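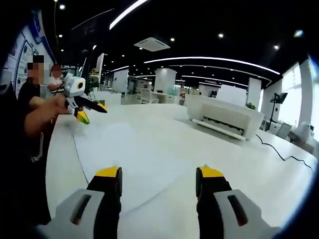 *Two grippers over the white surface, one of them held out by a person in a black shirt.*

# The Salt Ledger

**Poems by Guangming Wei**
Paperback, Fothergill Press, Cirkstead
57 poems in 3 parts

## About the book

The Salt Ledger is the second collection of Guangming Wei, and the first which he wrote directly in English. It begins in the harbour town of Mirnville, where the poet worked for many years in the office of a fish merchant, and it follows one family through the papers they left: receipts, a list of debts, letters which were never posted, the back pages of a school book.

The first part, "Weights", is made of short poems, most of them under twenty lines. They speak about work and about being tired after work. The second part is one long poem in the voice of Hania, a woman who keeps the accounts of the house and writes her own thoughts in the margin. Readers of the first book will remember her from two small poems there — here she gets all the room she needs. The third part goes back to short forms, and the poems are addressed to a daughter who has grown up speaking another language than her parents.

There is rhyme in this book, but it comes and goes. Some poems use the shape of a bill or a column of sums, and for these the page has been made a little wider than in our other poetry titles, so that no line has to be broken.

## From the book

> My mother salted everything we owed.
> She said a debt will keep, the same as cod,
> and hung the paper where the lamp had glowed,
> and gave the rest to winter, or to God.

*(from "Household Account")*

## What readers have said

"I read the Hania poem on the train and I missed my station. It is angry and very quiet in the same time." — Sheila Kettle

"The poems about the daughter are the best for me. I would have liked the first part to be shorter, because three or four of the work poems do nearly the same thing. But I have already given a copy to my sister." — Reece Hollis

## Details of the edition

| | |
|---|---|
| Author | Guangming Wei |
| Editor | Leanne Lockwood |
| Cover drawing | Hayley Clegg |
| Binding | Sewn paperback with flaps |
| Paper | Cream, uncoated |
| Language | English, with a few lines in Chinese (translated in the notes) |
| First printing | 2,136 copies |

The notes at the end are written by the author. They explain the old units of weight and give the source of each document which is quoted. The long poem has line numbers every ten lines, as several teachers asked us for this.

## Ordering

The book can be ordered from this page or through any bookshop. We post parcels from Cirkstead two times a week. If you order for a reading group and need more than five copies, please write to us before you pay and we will take something off the price.

Signed copies are available as long as we have them. Please write "signed" in the message box, and also the name if you wish a dedication. A signed book cannot be returned, but an unsigned one can, if it comes back clean and within a month.

A second printing is planned for May. It will correct a wrong page number in the contents and one missing comma in "Scales, Evening". The text is otherwise the same.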